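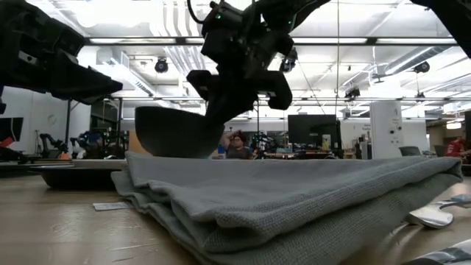
## Table-setting tips picked up at the Dimbridge open day

The Dimbridge workshop opened its doors in September, and the station that drew me was the one working with tableware. Two black arms, one table, a tray, and the things a person puts out for a meal. I stayed long enough to fill four pages of notes. Most of them concern order of work and where to take hold of things, and they apply equally to a kitchen counter.

The handout gave a total of 2,636 logged pick-and-place runs since the project started, 405 of them with cups and mugs. The numbers below come from that sheet or from the talk that went with it.

### 1. Fix the tray first

Put the tray down before anything else and do not move it again. Every other item is located from it. At home, set the tray square to the counter edge and leave a hand's width in front. If you have to shift the tray halfway through, take everything off and start over. Sliding a loaded tray is how glasses go over.

### 2. Lift mugs by the wall when the handle is in the wrong place

A two-finger grip can take a mug with one finger inside the rim and one outside. The talk recommended this for any mug whose handle points away from the gripper, and it saves turning the mug first. For clean mugs going into a cupboard, a hook grip on the handle is still better, as it keeps fingers off the drinking edge. For dirty mugs going to the sink, the wall grip is quicker.

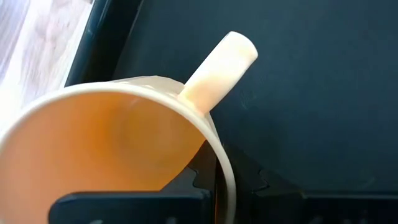
*Wall grip on the orange-lined mug: one finger inside, one outside.*

Check the rim for chips before using this grip. Run a dry cloth around it, and if the cloth snags, use the handle.

### 3. Come down vertically, close slowly

Approach from straight above, stop, then close. A sideways approach knocks light items before you have hold of them. The handout listed 154 failed mug runs and put most of them down to an approach at too shallow an angle. The same fault accounts for a good share of broken stemware in ordinary kitchens.

### 4. Group the flatware at one angle

Lay fork, knife and spoon parallel, handles the same way, with a gap of at least a finger between them. Overlapping flatware has to be separated before it can be lifted, and separating takes longer than lifting. This goes for the drying rack too:

- handles all pointing the same way
- knives with the blades turned in
- spoons not nested, or the inner faces stay wet

### 5. Fold cloth thick and leave it off the tray until last

Cloth is the hard item. It has no fixed shape, and a grip that takes the top layer often leaves the bottom one behind. The advice was to fold napkins to a thickness you can pinch in one go and to pinch across all the layers, near the middle of the folded edge. A heavy coarse weave holds its fold better than a thin smooth one. Iron once along the fold if you are storing a stack.

### 6. Small objects go in one at a time

For anything around fingertip size, carry it at low height and release close to the surface. Dropping from higher up makes it roll.

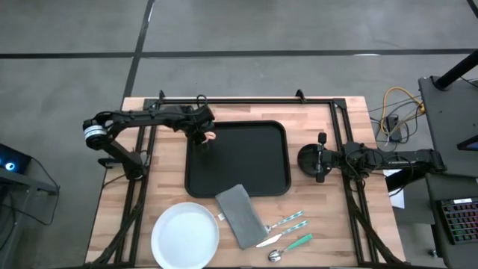 A tray with a raised rim helps with this, as strays stay inside it. I have since moved my own measuring spoons, corks and bag clips to a rimmed tray in the drawer, and the drawer now closes.

### 7. Keep cables off the work surface

One of the demonstrators spent part of the afternoon on cable routing, and the point carries over. Bring the cord down one side of the counter, give it slack at the plug end only, and clip it every foot or so. Mixer, kettle and toaster cords should never cross the area where you set down plates.

### Notes on supplies

Dasier clips were on sale by the door in packs of 3. They hold a standard appliance cord but are too tight for a thick extension lead – for that I use a screw-in hook. Yook makes a softer one, which I have not tried. The Stusura tray liners were also on show. Cut them 1/8 inch undersize or the corners lift.

The handout can still be picked up from the Dimbridge front desk until 4 p.m. The parking entrance is on the loading side.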